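Wanted: two people to help me cook, clear up and write it all down

Posted May 5, 2020

Hello! I run the Purkley Table, a little home cooking project that I started in my own kitchen and that has now rather taken over the place. I'm looking for 2 helpers from June, for a few hours a week, and I'd love to hear from you if you like steaming things, tidying things and chatting while you do it.

We're working through a pile of family recipes, mostly dumplings, buns and fish, and I need someone to cook alongside me and someone to note down timings and amounts (my own notes say things like "a good splash", so you can see the problem). Nearly everything gets made with the kit that lives on my table: the kettle, the tall steamer pot and a big dark bottle with a red label.
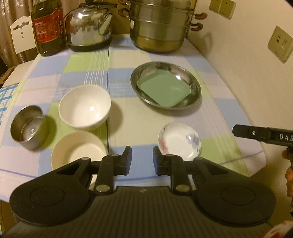

What you'd be doing

Filling and emptying the steamer, tier by tier
Chopping, folding and a fair bit of tasting
Wiping down the checked tablecloth, washing up and putting things back
Typing up each recipe the same day, before we forget it

You don't need any training, but you should be happy lifting a full pot and be fine with fish. Sessions are 2 hours, lunch is included and I pay £30 a time. I'm a short walk from the Asten bus stop.

To apply, drop a note through the door of Gernum Books, marked Purkley Table, and tell me the last thing you cooked and whether you'd make it again. Please leave a phone number!

Ref. 1147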